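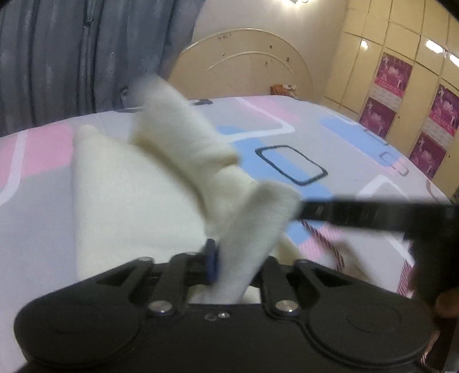

Folding and Storage of Household Linen
Suha Karaki, term project, April

1. What I wanted to find out

Whether the way you fold a big flat cloth changes how much shelf it takes and how creased it comes out. Two methods. The Grernitz fold (halves, halves again, then thirds) and the plain roll. My aunt swears by the roll, my textbook says fold, so.

2. Materials

Cotton and cotton blend cloths from the Bustisia store, all washed once before starting. One bed as a work surface, fitted sheet left on. Ruler, kitchen scale, notebook. Shelf in the hall closet.

3. Method

Lay cloth flat on the bed. Smooth from the middle out. Bring far edge to near edge, match corners, press down with the flat of the hand. Repeat. For the roll, fold in half once then roll from the short end, not too tight.
Each bundle was measured right after and then again after 31 days on the shelf. Didn't iron anything. The heaviest cloth was 1,839 grams, the lightest I used was 1,000, and I left out anything smaller becuase it wouldn't hold a roll.

4. Results

Folded stacks sat flatter and didn't slide. Rolls took less depth but wasted space between them, and the top ones kept coming off the shelf. Creases: folded cloths had sharp lines along the thirds, rolled ones had soft wrinkles all over. Hard to say which is worse, depends if it's going on a table.
Corners were the slow part. If the first fold is off, every fold after it is off more. A soft bed makes this harder than a table, the edge sinks in and you lose the line.

5. Problems

Started on a Sunday with the window open, bad idea, cloth kept lifting. Redid those. Also forgot to write down thickness for one roll, so that row in the table is blank.

6. Next time

Use a hard table. Try the Hegedűs method from the class handout, which starts from teh corner. More than one person folding, I probably got better at it as I went and that messes with the timings.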